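Onthorpe Tenants' Advice Line
Progress report to the Plargate Fund, second half of grant year
7 December 2022
From: Firdevs Avcı, project lead

Sorry this is short, we're in the middle of the winter rush. Full accounts to follow separately.

Where we are

Phone line open all five weekdays now, up from three in May. Evening slot kept. Calls are up, mostly heating and deposits, a lot of people with rent increases they weren't given proper notice of. We took over 2000 calls in the period. 300 of those became open cases, meaning we wrote a letter or sat in on a meeting with the landlord. 122 closed so far. The rest are moving, some slowly. A few have been waiting on the county inspector since summer and there isn't much we can do but keep calling.

Staffing

2 new part-time advisers hired, both trained and taking calls on their own. One came to us from the Widier legal clinic so she needed very little. The other is good on the phone, still learning the paperwork. We lost our Spanish-speaking adviser in the fall and haven't filled the post. Ad is up again. Pay is the problem, we're under what the county offers for the same work and people can see that. Would like to talk about this before the renewal form is due.

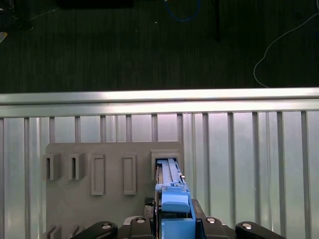
Case records

Still split between the old spreadsheets and the new system. Szilágyi set up the new one and moved the first batch across, but duplicate names caused trouble and we stopped to clean things up by hand. Taking longer than I said in the last report. New cases all go straight in the new system. Old ones get moved when somebody touches them. I'd hoped to have this finished by now, more realistic is early spring.

One good thing, we can finally pull cases by building. Several of the heating complaints came from the same few addresses and we were able to send one joint letter per building instead of a pile of seperate ones. Two landlords have agreed repair dates in writing. The others havent replied.

Money

On budget for wages, over on phones, under on printing. The phone overspend is the extra days plus a call-back service we didn't plan for. Asking to move the printing money across to cover it. No extra funds needed for this. Need a yes in writing please, the bookkeeper won't move it without.

Not done

Workshop for first-time renters, put off twice, room fell through and then I was out sick. Rebooking. Leaflet on deposits is drafted, needs a legal read before it goes out.

Next

Fill the Spanish-language post. Finish the record cleanup. Run the workshop. Get the leaflet to the two branch libraries, they keep asking for it.

Call me if anything is unclear, mornings are best. Receipts for the phone bills are coming with the accounts.

F. Avcı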